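Bon, vite fait, il est tard et demain je me lève à 4 h.

Donc le jardin partagé. J'avais promis un bilan de juin, le voilà, en vrac. Les tomates : rien. Enfin si, des feuilles, énormément de feuilles. Marlina dit que j'arrose trop, Severino que j'arrose pas assez, je vais finir par demander à la voisine du 16.

Les courgettes par contre, l'enfer. On en a donné à tout l'immeuble et il en reste. Soupe, gratin, cake, re-soupe. Ma fille a officiellement démissionné de la courgette vendredi soir.

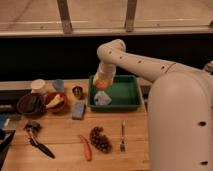
Un truc orange au-dessus du bac vert.

Côté terre, j'ai paillé 2 planches sur trois, manquait de paille. La dernière a séché en une semaine, une vraie croûte, j'ai du casser ça à la binette. Leçon apprise (jusqu'à l'an prochain). Les limaces ont mangé tous les basilics, mais pas touché à la coriandre que personne n'aime chez nous. Évidemment.

Ah et le robinet du fond fuit toujours. J'ai mis un seau dessous, ça fait de l'eau pour les fraisiers, donc au final je me plains pas tant que ça.

À faire : tuteurs, semer les haricots (oui je sais, en retard), rendre sa brouette à Amber. Et trouver une recette de courgettes qui ait pas le gout de courgette. Je prends tout en commentaires.

Imprimer | Envoyer par e-mail

Articles récents
Le compost qui sentait la mer
Échange plants de poireaux contre n'importe quoi
Purin d'ortie, mes excuses aux voisins
Mai : il pleut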